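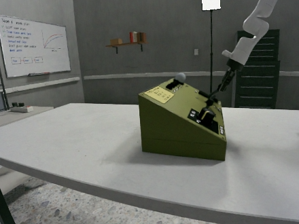

## Grey fuzz on my table grapes two seasons running – what am I doing wrong?

Asked by **Silvana Pimentel**, 9th September

Hello all, I hope someone can set me straight. We took over a small block at Clollthorpe with 20 vines on it, planted in 1976 by the previous owner and still going strong, bless them. They're on a single wire along the north fence. Every year they look gorgeous until the berries start to colour, and then the bunches go brown and furry from the inside out. I pick off what I can, but by the end we're lucky to get 6 decent buckets.

My neighbour says it's botrytis and I should spray every week. I'd much prefer not to, as the grandkids eat straight off the vine (and so does the dog). Is there anything I can do before budburst? I have Skilleck secateurs and plenty of enthusiasm!

---

### Answer from Vasilis Vlachou

Hi Silvana, what a lovely thing to inherit. It does sound like bunch rot, and your neighbour may well be right about the name, but I wouldn't be out there weekly with a sprayer. Old vines on a single wire tend to turn into a big leafy curtain, and the air just sits in there.

I'd start with these:

- Finish pruning now if you haven't, and be braver than feels comfortable. Two buds to a spur is plenty.
- Rake up the old mummified bunches and put them in the bin. Leave them out of the compost.
- Once the fruit has set, pull the leaves around the bunches on the morning sun side. Keep the afternoon side covered or you'll cook the berries.
- Go easy on the nitrogen. I killed a good crop with kindness and chook manure one year.
- If you water overhead, stop, and run a dripper line along the ground.

Have a look for light brown apple moth caterpillars in the bunches too – they nibble the skins and the rot gets in through the holes. If you do decide to spray, flowering is the time that matters most, so have a chat to your local nursery before then about what's registered for home grapes, and read the withholding period on the label.

---

### Answer from Gualtiero Parisi

Net them. Birds peck them, then they rot. Mine were the same.

---

### Answer from So-ying Kan

Agree with Vasilis on the leaves. I'd also snip the bottom third off any really tight bunches when the berries are pea sized. It feels dreadful but the rest fill out nicely.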